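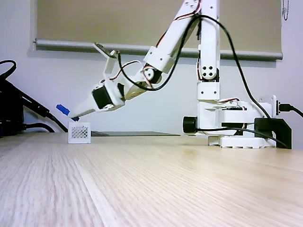
Photo: Mariann Pálfi / Onska

Small Baskets, Shared Tables
Progress report to the Plonard Fund, second period
Prepared for the grants desk by the Onska project office

Status: on budget, behind on evidence

The application promised that putting small open baskets on the shared tables at Dravholm would cut down on lost pieces and shorten the tidying at the end of each session. We now have the baskets on the tables. On the first claim I have some support to offer. On the second I have very little, and I would ask the Fund to read the rest of this report with that in mind.

Spending

The basket order is complete and paid for. We bought 36 in the small size, all white. Labels came in a pack of 100, most of it still in the drawer for reasons given below. $1000 of the award is unspent, held over from the shelving line. I don't propose to spend it until we know whether the shelves are wanted. The original budget assumed that baskets would have to live somewhere when not in use, and so far they stay on the tables day and night.

What has been done

We put the baskets out in February. The small size was chosen over the deep bins in the Tan range, which we tried first and took back. A deep bin swallows everything, and people stop looking at what they put into it. With a small basket you can see right away that it holds the wrong thing. It also fills up fast, and when it is full the overflow goes next to it, where it would have gone anyway.

The sorting rule is simple: loose colored pieces go in the nearest basket before anyone leaves the table. Blocks, caps, pegs and the like all count as loose pieces. Paper does not, and neither do tools. We had a longer rule in the application, with a basket for each type of piece. It lasted until Thursday of the first week. People read the labels, agreed with the labels, and put things wherever their hand happened to be. I have stopped replacing labels that fall off.

Lost pieces

Requests for replacement pieces have dropped since the baskets went out. I believe this, with a caution. The old request sheet hung by the door and the new one is in a folder, and a folder is harder to find than a sheet of paper on a nail. Some of the drop may be people not bothering. I have asked for the sheet to go back by the door for the next period so that the comparison is fair. If requests climb again, the Fund will hear about it from us.

Blue pieces are still a sore point. The application says they go missing more than other colors. We never recorded losses by color before the grant, so that line was a hunch written up as a finding, and I should have caught it before it went in. We are recording color now.

Tidying time

The first report gave a shorter tidying time after the change. I want to withdraw that. It rested on two sessions, one of which ended early. Since then the times have gone up and down with no pattern I would care to defend. Much seems to depend on who is at the table and whether someone has already started clearing before the session closes. A basket cannot do much about either of those.

There is also the matter of what "tidy" means. A table with everything in baskets looks better from the doorway. If the pieces then have to be sorted again before the next group can use them, we have moved the work from one end of the session to the other. We did not measure the setup at all in the first period. We will from now on.

The tables

The Fund asked whether baskets sliding around would mark the wood. I have seen no damage I could put down to them. The wooden tops have streaks and knots in the grain, and it is easy to take a streak for a scratch if you go looking for one. Felt pads were suggested at the last meeting. I am against buying them for a problem we can't show.
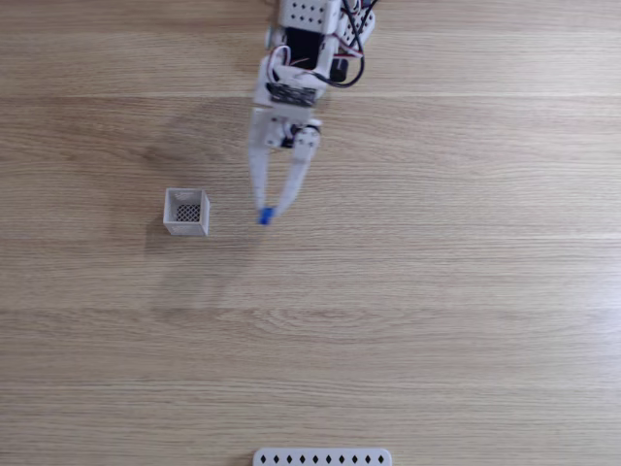
Mariann Pálfi thinks I am being too hard on the baskets, and has asked for the objection to go in the report: the point was never the minutes saved, people reach for a basket without being told to, and that habit is worth paying for even if the stopwatch shows nothing. I have put it in as asked. My trouble is that the application talks about minutes, and says nothing of habits. If habit is what we are after, we should say so in the final period and find a way to check it, for instance by taking the baskets off half the tables for a while and seeing what happens to the pieces.

Next period

Move the request sheet back to the door.
Record missing pieces by color.
Time the setup as well as the tidying, at every session where someone is free to do it.
Clear half the tables of baskets for part of the period, if the Fund has no objection.
Leave the shelving money where it is.

Decision needed from Plonard

We need a yes or no on the half-and-half trial before the next period starts. It was not in the original plan and it will annoy some of the regular users. Without it I expect the final report to say much the same as this one, at greater length.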